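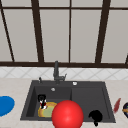
Our instructor's first comment on the proposal was that daylight is free until you try to schedule a seed tray around it, and that we should find out how much of it a seedling needs before we promised anybody lettuce. Fair enough! That comment turned a vague plan to "grow stuff indoors" into the project we ended up doing, and we're glad it did.

Indoor Greens on a Windowsill: Lettuce, Radish and Basil Without a Grow Light
Final report, Introductory Plant Science, Gundo Community College

Why we picked this

Three of us live in apartments, and one of us lives in a dorm room where anything with a plug has to be approved. Grow lights are great, but they cost money and they hum. We wanted to know what a person with a sill and a bag of potting mix can get out of one season, and which crops are worth the space. We also just really wanted to eat something we had grown.

Our question was this: when seeds get the same mix, the same water and the same containers, how much difference does the direction of the window make?

What we used

We planted 113 cells in total, split between a south window and a north window in the same building, the old Prorkska dormitory. The trays were ordinary plastic starter trays with clear lids. The mix was peat-free, from the Tresora garden center, and we sifted it because the first bag had big bark pieces that pushed the radish seeds sideways. Lettuce was a loose-leaf kind, radish was a small round red kind, and basil was the plain sweet one everybody grows.

For light we used a cheap handheld meter that reads in lux. We took readings at 9 in the morning, at noon and at 3 in the afternoon, always with the sensor lying flat at leaf height. A lux meter is made for human eyes and plants don't care about the same colors we do, so please read our numbers as a comparison between two windows and nothing more.

How it went

Germination was hardly affected by the window at all. That surprised us until we read more and remembered that a radish seed is underground and mostly cares about warmth and moisture. Radish was up first in both places, lettuce came next, and basil took so long that we almost replanted it. Don't replant it! Basil likes a warm root zone and our sills were chilly at night. Once we slid a folded towel under the trays, the rest of the basil showed up.

After that the two windows split apart fast. On one overcast noon in February the south sill read 2238 lux and the north sill read 569. You could tell the trays apart from across the room. The north radishes had long pale stems and flopped over when we watered them, and the north lettuce stayed small, although it did stay upright. The south lettuce was lovely – frilly, dark at the edges and thick enough to crunch.

We turned the trays halfway around every morning, because seedlings lean toward the glass and will set that way if you leave them. We forgot over the long weekend and came back to a whole tray bowing to the parking lot. Two days of turning fixed most of it.

One thing we would change is the lids. We left them on too long in the north window and got white fuzz on the surface of the mix. Taking the lids off and running a small fan for an hour a day cleared it up, but we lost a few basil seedlings to damping off before we caught on. Watering from below helped too. We poured water into the outer tray, waited, and tipped out whatever was left.

Harvest

We cut the first lettuce leaves from the south window 30 days after sowing, only the outer ones, and it kept growing back for the rest of the term. The radishes were a letdown for roots in both windows. The south ones made a few little marbles and the north ones made none, but the greens were peppery and really good on eggs. If you have a dim room, grow radish for the tops, cut them young and sow again.

Basil in the south window was slow but healthy, and we pinched it above the second pair of true leaves to make it branch. In the north window it just sat there.

Problems with our design

The north sill was also the colder sill, so we can't say how much of the difference came from light and how much came from temperature. We should have had a thermometer in each tray from the start. We also watered by feel, and four people have four different ideas of what "damp" feels like. A kitchen scale would have solved that, since you can weigh the tray and top it up to the same number each time.

What we'd like to try next

The Huaranga study house has a room with windows on both east and west, and we have asked to use it in the fall. We'd like to test white cardboard behind the trays, which a lot of home growers swear by, and to add spinach and pea shoots. Pea shoots especially! They are supposed to put up with low light, and the seed is cheap if you buy it as dried peas from the grocery store. We will keep the south lettuce going over the summer if it doesn't bolt first.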